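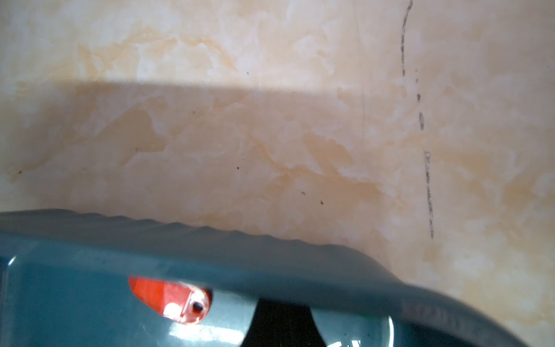

Zdeňka Hrubý

Questions about the Clernum demonstration set
Last updated November 2020

I look after the recordings for Clernum. People keep writing in with the same questions, usually after reading somebody else's summary of what we do. My answers are less cheerful than the summary.

What is in the set?

146 episodes of a person driving two arms to pick up small things and put them down somewhere else. Each episode has the video from the cameras, the joint positions and one line of text saying what the operator was asked to do. That line of text is the part I trust least. See further down.

Is 146 enough?

For what? It was enough to train a policy that reaches toward a tray. Whether it was enough to train one that knows what a tray is, I doubt very much. If you move the tray to a spot we never used, you'll get your own answer in an afternoon.

Why is there a pillow in the cell?

We put household things in the background so the model can't count on an empty one. The theory is that clutter makes it sturdier. I went along with this, but I haven't seen a comparison that convinces me. A pillow that stays in the same corner for a whole session is a landmark, and a learning system will happily use it as one. If you borrow the idea, move the stuff.

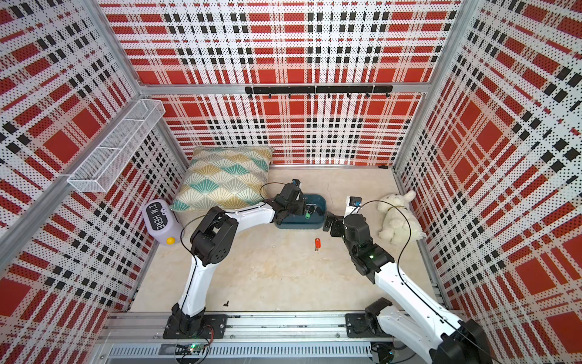

Both arms at the tray, with the pillow and the plush toy in the back corners.

Does the plaid on the walls matter?

Probably more than we would like. It is a loud, regular pattern, and the overhead view is full of it. Jirow's people told us it helps because the model gets used to busy backgrounds. One busy background is still one background. We have no plain-wall recordings to check against, so I won't claim anything either way.

What do the wrist cameras add?

Detail near the fingers, when there's something near the fingers. A good part of the wrist footage is floor: marbling, a shadow, specks, a dark streak, and the housing taking up the bottom of the view. People assume that a second viewpoint is free information. You pay for it in storage and training time, and then you find the model has taken an interest in a scuff.

I would still keep it. The overhead camera can't always see past the grippers when they're close together.

Did you clean out the bad episodes?

We removed 14. Those were dropped recordings and cases where an arm stopped responding. We left in fumbles, slow approaches and second tries. Yule wanted those gone as well. My view is that once you throw out everything clumsy, the success rate you report describes your editing.

The 146 is the number after removal.

How many operators were there?

2, both of them people who built the cell. This is the weakest thing about the set and it's missing from most descriptions of it. They know where the arms bind and they steer around it without thinking. Whatever the model learned, it learned from two people with the same habits.

How long does a session last?

We stopped at 6 episodes, then took a break. Longer runs looked fine on the day and worse on playback: operators start cutting corners, literally, dragging the gripper low across the floor instead of lifting. We noticed this in March and some of the earlier recordings still show it.

Are the text labels reliable?

They say what was asked. They do not say what was done — I've found "put it in the tray" on an episode where the object ended up beside the tray. If your method depends on language, read the labels against the video before you train. I mean read them, don't sample a handful.

Can I combine this with the Zuko recordings?

You can load them together. The joint order is the same and the file layout is close. The start poses differ, though, and so does the idea of when an episode is over: theirs ends on release, ours ends when the arm is back home. Mix them carelessly and the model learns to hesitate after letting go. Trim ours first.

Will there be more?

Maybe. I've asked that the next batch use different operators and a different room before anyone talks about a bigger number. So far the talk has been about the number.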